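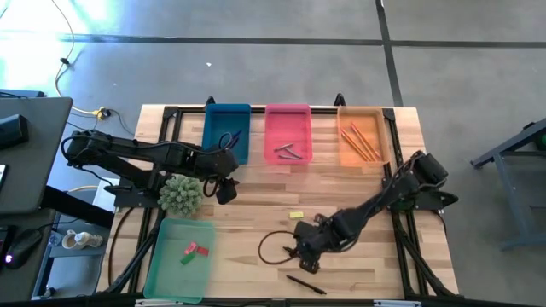
# Two-Arm Tabletop Cells: Budget and Ordering FAQ

Last updated September 30, 2019

These answers are for teams at the Nesbridge and Gurton sites that want a bench cell in next year's equipment plan. Orders go through Fandonier purchasing.

**What does one cell cost?**

The standard package is $3,389. It covers two arms with grippers, the aluminum frame, the tabletop, mounting plates, power supplies and one set of cables. It does not cover a computer, a desk or shipping to Gurton.

**Can I order one arm now and the second later?**

Yes, but the frame is priced the same either way, and the second arm will be billed at whatever the list price is then. If you expect to need two within the year, put both on the same request.

**When do requests have to be in?**

Requests for the January order close 62 days after the date at the top of this page. Anything later goes into the next round. We don't hold partial requests open.

**How long does delivery take?**

Rennie, our supplier for frames and arms, quotes 18 working days from the purchase order. Assembly is on you. Two people should set aside a day for it, plus another half day for wiring and checking the joints.

**How much floor space should I plan for?**

More than the tabletop. The arms mount on opposite sides of the frame, and someone has to be able to get to both bases with a hex key. You also need room for a desk next to the cell and a clear path for the power cords. Many teams mark the area on the floor with tape before the frame arrives, and we recommend it.

**Do I need special power?**

No. Ordinary wall outlets are fine. Budget for a power strip with a switch if your outlets are far from the cell. It comes out of your supplies line.

**What about bins and things to sort?**

Buy these locally. Plastic bins in different colors work well, and pencils, scissors, erasers, markers and small blocks are all reasonable items to start with. Keep the receipts together and file them as one expense — purchasing will send back a stack of small ones.

**What spares should I budget for?**

Per cell, we suggest 3 spare servos, one extra pair of gripper fingers and one extra cable set. Servos wear out first. Cables come second, mostly from being dragged across the tabletop, so check the slack when you route them.

**Is the cell capital equipment or supplies?**

The package is capital and needs an asset tag on the frame. Spares, bins and sorting items are supplies. Don't combine the two on one form.

**Can we build our own frame?**

You can. Send a drawing with the hole spacing for the mounting plates before you cut anything. The frame credit is applied when the order is placed and can't be added afterward.

**Who pays for repairs?**

Rennie covers defects in the arms for the first year. After that, repairs are charged to the team that holds the asset tag. Moving a cell between Nesbridge and Gurton requires a transfer form, and the tag moves with it.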